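主题：Re: [家庭练琴] 电钢琴晚上弹，楼下说有“咚咚”声
日期：2022年4月27日
列表：Dotcombe 家庭练琴邮件组

各位好，

先把原帖引在下面，免得新进组的朋友找不到头。

> 大家好，潜水很久了，第一次发信。
> 我家是电钢琴，晚上都戴耳机弹，自己觉得一点动静没有。结果上礼拜
> 楼下在门上贴了张条子，说晚上总有“咚咚咚”的声音，问我们家是不是
> 在剁肉馅。我吓了一跳，后来让家人在旁边听，摘了耳机确实能听见
> 按键的敲击声，可也就是嗒嗒嗒那种，不大呀。
> 想问问：一、楼下听见的到底是什么？二、铺个地毯管不管用？
> 三、有没有必要花大钱做浮筑地面？我是租房，房东大概不会同意。
> 谢谢大家！

看到“剁肉馅”三个字我笑出声了，因为我家楼下当年问的是“是不是在装柜子”，哈哈。这个坑我前前后后爬了快一年，趁今天有空写长一点，哪里说错了请组里懂声学的朋友直接拍砖。

先说楼下听见的是什么。你在屋里听到的嗒嗒声走的是空气，这部分穿过楼板以后基本不剩什么了。楼下听到的咚咚声走的是结构：手指把键按到底，键撞在琴里面的缓冲毡上，这一下冲击顺着琴架、琴腿传进地板，再传进楼板，整块楼板跟着哼一声。所以你在琴旁边怎么听都听不出来，得到楼下去听。我第一次下楼去听的时候（提着一袋橘子，厚着脸皮敲的门），家里人在上面弹哈农，我站在人家客厅里，脸都红了。真的像有人拿橡皮锤子一下一下敲天花板，而且特别匀，匀得让人心烦。

还有一个大家容易漏掉的，踏板！踏板踩到底那一下比按键重得多，尤其是踏板盒底下那颗顶地的螺丝，直接杵在地上，等于给楼下装了个鼓槌。我后来复盘，楼下抱怨最厉害的那段时间，正好是在练一首要换很多踏板的夜曲。所以你下楼去听的时候，记得让家人分开试：先只弹键，再只踩踏板，再一起来。分开听一次，心里就有数了。

然后是地毯。我当然也铺过，网上人人都说铺地毯嘛。我在 Tangen 上买了一块长毛的，摸着可舒服了，铺上去弹了两天，满怀希望去问楼下，人家想了想，说“好像闷了一点点”。钱就这么没了。毛毯这类软东西对高频有用，比如穿硬底拖鞋走路的哒哒声，会好很多，可是低频的咚咚它拦不住，琴那么重往上一压，毛全趴了，四条腿底下跟没铺差不多。

第二回我学乖了一点，去买了 Kakik 的橡胶减振脚垫，四个圆饼，垫在琴腿底下。这个比地毯强，楼下说能感觉到。可是新问题来了：琴高了一截，凳子也得跟着升，踏板却还留在原来的高度，脚踝别扭得要命。而且垫子太软，弹快一点整台琴会晃，弹重音的时候谱架都跟着点头。我忍了两个礼拜，拆了。

真正解决问题的是第三回，做了一块“三明治”台子。做法不难：最下面一层减振胶块，隔开摆，别铺满；中间一块厚木板；木板上面再铺一层15毫米的高密度橡胶，最上面再盖一块木板，琴、踏板、琴凳全都放在台子上。最后这一条特别要紧，人和琴要一起站在台子上，高度关系不变，脚也不别扭了，踏板的冲击也一并兜住了。材料加起来一共430块，木板是让建材店按尺寸裁好的，边角用砂纸磨一磨就行，不用油漆。

胶块怎么摆我也啰嗦两句。它得被压下去一点才有弹性，压得太少是硬的，压得太狠也是硬的。我第一次贪心，塞得密密麻麻，结果跟直接放在地上差别不大，后来抽掉差不多一半，楼下马上发消息说今天怎么这么安静，是不是没弹。琴加人加台子的总重先估一下，再对着胶块的承重说明去选，卖家一般都有表，没表的就别买了。

租房的朋友肯定担心地面。我现在这间在 Clellitent 小区，也是租的，地上是浅棕色人字拼的木纹地板，搬进来最怕的就是在上面压出印子或者粘出一块黑。橡胶直接挨着地板放久了有可能渗色，这个组里以前有人吃过亏，所以我在胶块底下又垫了一层薄毛毡，搬家的时候一卷就走。台子跟墙之间留两指宽的缝，别贴着踢脚线，一贴上振动就从墙走了，前面的功夫白搭。
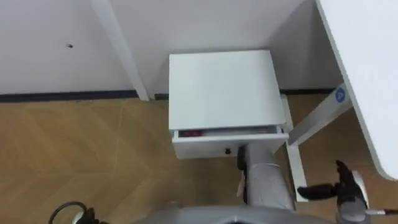

有位组友去年7月在列表里回过我，说台子做得再好，也不如先把琴挪个位置，楼板中间最容易跟着振，靠近承重墙的地方硬得多，同样一下敲下去，传到楼下的就小，让我先花一个晚上搬搬看，一分钱不用出。

我当时还不太服气，觉得哪有这么便宜的事，后来真的搬了一回，从屋子当中挪到靠承重墙的那一侧，楼下给的评价是“比铺毯子那次明显”。你看，我那块长毛毯子好惨。所以如果让我重新来一遍，顺序应该是：先下楼听，再挪位置，再考虑做台子，地毯放到最后，或者干脆留给猫。

对了，挪的时候搞清楚哪面是承重墙。敲一敲，声音空空的多半是隔墙，隔墙旁边跟屋子当中差不了多少。拿不准就问物业要户型图，我们小区物业找了三天才找出来，不过总归是有的。

至于浮筑地面，我的意见是租房别想了。我问过一家做隔音的，报价听完我直接谢谢再见。那个是要把整间屋子的地面抬起来，门要锯，层高也会少，房东同意了你退租的时候还得恢复原样。架子鼓那是没办法，电钢琴真的用不着。

再说点跟材料没关系的。我觉得闹到贴条子这一步，有一大半是因为人家不知道那是什么声音，也不知道什么时候会停。我后来跟楼下加了微信，约好晚上九点以后不弹，周末早上也让他们睡够。哪天要备考多练一会儿，提前打个招呼。自从说清楚了，那个“咚咚咚”好像自动变小了似的，其实那几天我台子还没做好呢！人知道声音是从哪儿来的，忍耐力会高很多，我自己对楼上拍皮球的小孩也是这样。

弹法上也可以帮一点忙。很多人戴上耳机以后音量拧得小，听不清就拼命往下砸，耳机里还是那个音量，楼下可就遭殃了。把耳机音量稍微开大一点（别伤耳朵），触键设成“轻”，手自然就收着了。我老师对这个不太赞成，说触键设轻了，回课的时候上真钢琴会没劲，所以我现在是白天用正常档，晚上用轻档，练慢练和背谱，快的跳的留到白天。这样分开以后效率反倒高了，以前晚上总是糊里糊涂从头到尾过一遍。

有人可能要问能不能只垫踏板。可以试，踏板单独垫一小块硬一点的胶板，几乎不花钱。只是它会往前溜，我用两条魔术贴把它跟琴架连在一起，丑是丑了点，能用。如果你听下来主要就是踏板的问题，做到这里可能就够了，不用往下折腾。

还有几个零碎的：

琴架的螺丝拧一遍。我那个X形架子松了半圈，弹低音区会额外多一个嗡嗡声，自己戴着耳机完全不知道。

琴凳的脚也要套毛毡套，拖凳子那一声比弹一个晚上都吓人。

裁木板的时候多留一点，琴凳往后推的时候别掉下台子。我第一块就是裁小了，往后一坐差点仰过去，只好又花钱裁了第二块（这块的钱没算在上面那个数里，不好意思算）。

节拍器别直接放在桌上或者地上，机械的那种放在书上，声音会柔一点。

楼下的反馈最好让对方录下来给你听，不过手机录低频很差，听不见不代表没有，还是亲自下去听一次最准。

组里现在400多人，做过台子的应该不止我一个，胶块用的什么硬度、隔了多远，麻烦有记录的朋友贴一下，我当时全凭手感，压根没记。我尤其想知道立式钢琴有没有人这么干过，我一直惦记着换一台，可是一想到那个重量就犯怵。

另外楼主你那台琴是带琴体的还是X架子的？两种的受力点不一样，台子大小也不同，你回一下型号和长宽，我把我那张裁板的草图改一改发给你。草图是2号铅笔画在快递盒上的，请多包涵。

祝大家手指灵活，楼下安睡！

一个夜里练琴的人

--
Dotcombe 家庭练琴邮件组
回信请删去多余引用，附件过大请用链接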